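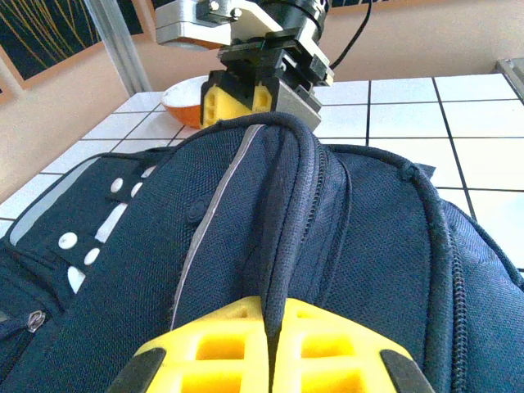 Sigita Liepiņa reckons a school bag should outlast the child's interest in whatever is printed on it, and after a morning at the Gittins bag swap I'm inclined to agree with her. She said it to me over a heap of lunch boxes, holding a rucksack by one strap, and then asked whether I was going to stand there writing or help her check some zips. So I checked some zips.

The swap was back at the Gittins hall on February 25, 2026, for the first time since they ran out of tables last year, and what a good turnout it was! Sigita tells me 125 bags came in, which beats January's little trial run (50, and half of those were totes). You bring a bag your household has finished with, you take one away, and if you haven't got one to bring you pay two pounds and nobody minds. Anything with a broken strap goes to the mending table at the back by the kitchen hatch.

I took my youngest's old one, which has been under the stairs since he moved up to secondary and which still had a glue stick in the bottom. Do look in the bottom, by the way. Turn the thing upside down over the bin and give it a proper shake, then run your fingers along the seams, and then do the little front pocket that everybody forgets. The organisers found house keys, a recorder and a very old satsuma before the doors had even opened.

Dark blue was easily the favourite colour going out, I suppose because it gets past every uniform list in town. If you're after one for a child who walks home in the winter, look for reflective bits on the straps as well as piping on the body. A navy backpack with a grey reflective stripe across it and white dots and bars on the strap panel is just the sort of thing, dull enough for the head teacher and still with something on it for headlights to pick up. A padded top handle is worth having too, as that's what it gets picked up by nine times out of ten, usually by me, off the floor.

Over at the mending table I learned more about zips than I'd bargained for. A zip that sticks will often come right with a bit of candle wax rubbed up and down the teeth, and one that splits open behind the slider probably wants the slider squeezing very gently with pliers, or swapping for a new one. Devaleck, the haberdashery on the corner, sent along a tin of spare sliders and some webbing, and they'll do a strap repair in the shop for four pounds if you missed the day. They don't do wheels, so please stop asking them.

The two-pound payments and the cake stall brought in £269 between them, and that's going towards new coat hooks for the Jernura breakfast club, who've been hanging everything on the backs of chairs. Thirteen bags were left at the end, mostly the very small nursery ones, and they've gone into the cupboard for next time.

Sigita would like to do it again just before the summer holidays, when everyone is chucking things out anyway, and she's after bigger rucksacks in particular for the Year 9 camping trip. You can drop them at the Gittins hall any morning before noon, or leave them with the front desk at Flirkov Court if that's nearer. Empty, please, and with the name tape unpicked if you can manage it. There's also a blue recorder waiting to be claimed.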